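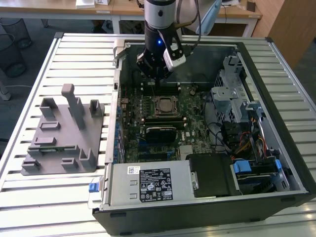 Temps de lecture : 3 minutes

Sesex recrute un(e) rédacteur(trice) de règles d'exploitation pour cellules robotisées

Poste à plein temps, site de Didthorpe, prise de fonction en décembre. Candidatures ouvertes depuis le 5/2/22.

Nous cherchons quelqu'un qui n'aime pas trop les chartes. Sesex en possède déjà une, très belle, imprimée en couleur et affichée à l'entrée de l'atelier. Elle parle de confiance et d'excellence. Elle ne dit pas à quelle vitesse un bras a le droit de descendre vers un socket de processeur, ni qui peut relancer un cycle interrompu quand la pièce est encore dans la pince.

Le programme Falcão porte sur le démontage et le remontage d'unités centrales par un bras robotisé : boîtier ouvert, processeur saisi par les bords, pose dans le socket ou sur un support. La documentation interne fait 400 pages. Nous soupçonnons qu'une bonne part recopie des notices de fournisseurs et que le reste se contredit. Votre première mission sera de nous dire quoi jeter.

Ce que vous ferez

Reprendre les procédures une par une, au poste, avec les opérateurs. Une règle que personne n'applique sera corrigée ou supprimée.
Écrire les limites d'effort, de vitesse et d'approche pour chaque type de composant, avec la méthode de mesure. « Effort modéré » n'est pas une limite.
Fixer les conditions d'arrêt et de reprise, y compris la nuit.
Tenir le registre des incidents et des quasi-incidents. Il contient 300 lignes, dont beaucoup se terminent par « RAS », ce qui nous laisse perplexes.
Répondre aux auditeurs sans enjoliver.
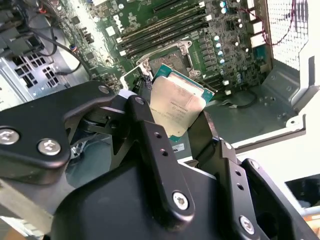 Miroslava Kuzmenko trouve l'annonce injuste et a demandé que son avis y figure : selon elle, les règles existantes ont été écrites par des gens qui connaissaient les machines, et un seuil chiffré mal choisi fait plus de dégâts qu'une consigne vague laissée à un bon opérateur. Nous ne sommes pas convaincus, mais l'objection est sérieuse. Elle vous sera posée en entretien, préparez une réponse.

Profil

Une expérience réelle de l'intégration ou de la maintenance de cellules robotisées. Le diplôme nous importe peu.
Une lecture critique des normes de sécurité des machines : savoir ce qu'elles exigent, et ce qu'on leur fait dire en réunion.
Un français écrit net, et assez d'anglais pour lire une notice mal traduite.
Les certificats obtenus en ligne en un après-midi ne seront pas comptés.
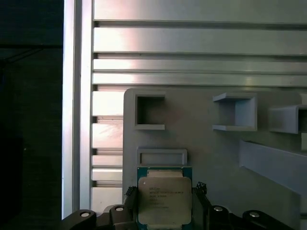
Programme Falcão : processeur tenu dans la pince, devant les supports de pose.

Conditions

Contrat à durée indéterminée, période d'essai de trois mois. Rattachement à Fernanda Bragança, avec un droit d'arrêt sur les cellules inscrit au contrat. Nous l'avons ajouté après avoir vu, chez Jevito, un responsable des bonnes pratiques qui n'avait le droit de rien arrêter.

Pour postuler

Envoyez un CV et une page, pas davantage, sur une règle de sécurité que vous jugez inutile et ce que vous mettriez à sa place. Les lettres de motivation ne sont pas lues. Dossiers à adresser à Ayman Obeidat, service du personnel, Sesex, Didthorpe. L'entretien comprend une demi-journée à l'atelier, indemnisée 200 euros, que vous soyez retenu(e) ou non.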